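Ticket 230: Garment recordings refused at upload, rule 5 of the handling standard
Project: Jita, home textiles
Site: Drustunska
Opened: 1/10/25
Status: Solved, wording change still open
Priority: Normal

Problem as reported
Bedroom recordings with the pair of hand-held grippers are being refused by Dodamard at upload. The message is always the same: "start state not found". Kitchen recordings from the same grippers go through without a murmur. 11 refused so far, all of them trousers or leggings on a bed.

What the standard says
Rule 5, start state: "Each recording begins with the fingers fully open and still, clear of the item, for 3 seconds. The item lies as it was found and is not straightened first."
I love this rule, by the way. It's short, people can remember it, and it gives every recording a clean beginning that a checker can look for.

Log

First check — finger opening. Ran the opening test from the McIver sheet on both grippers. They open to the full stop and the reading settles straight away. Nothing loose at the joints, pads seated properly. Ruled out.

Second check — clocks. Thought the two grippers might be drifting apart, so that one was "still" while the other was already moving. Compared the logs side by side and they line up beautifully. Ruled out, but it was worth doing and I'd like to see it in the weekly routine.

Third check — how people are starting. Watched the refused recordings all the way through, and this is where it got interesting! The left hand holds perfectly well. The right hand is opened, and then drifts in towards the waistband or the leg end while the person decides where to grip. On a worktop you can rest your elbow. Leaning over a mattress you can't, so the hand sags and creeps forward. Dodamard sees movement and refuses the file, quite correctly.

Fourth check — new start. Same bedding, same sort of clothes, one change: decide on the grip points before picking up the grippers, then open both, hold, and go in. Every one accepted. Really pleased with that.

Answers to questions that came in on this ticket

Can we smooth the bed first? Please don't. Bunched elastic and a leg hanging over the side are just what we want to learn from. The same goes for blankets and whatever else is already on the bed, provided it's safe to work there.

Does patterned bedding cause the refusal? No. I tried plain and flowery sheets and the result was the same on both.

Can we trim the drifting part off and upload again? No, rule 3 doesn't allow edited recordings. Mark the old ones "refused, start state" and record again.

Still to do
Rule 5 should say "both grippers" in so many words, and the choosing of grip points needs its own line before it. Draft wording: "Choose where you will grip. Open both grippers fully. Hold still, then begin."
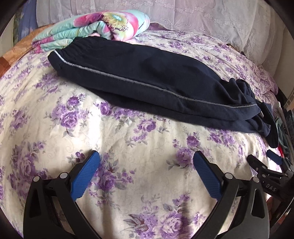
I'll send the draft round with the January revision, and the ticket stays open until it's in — comments very welcome before then.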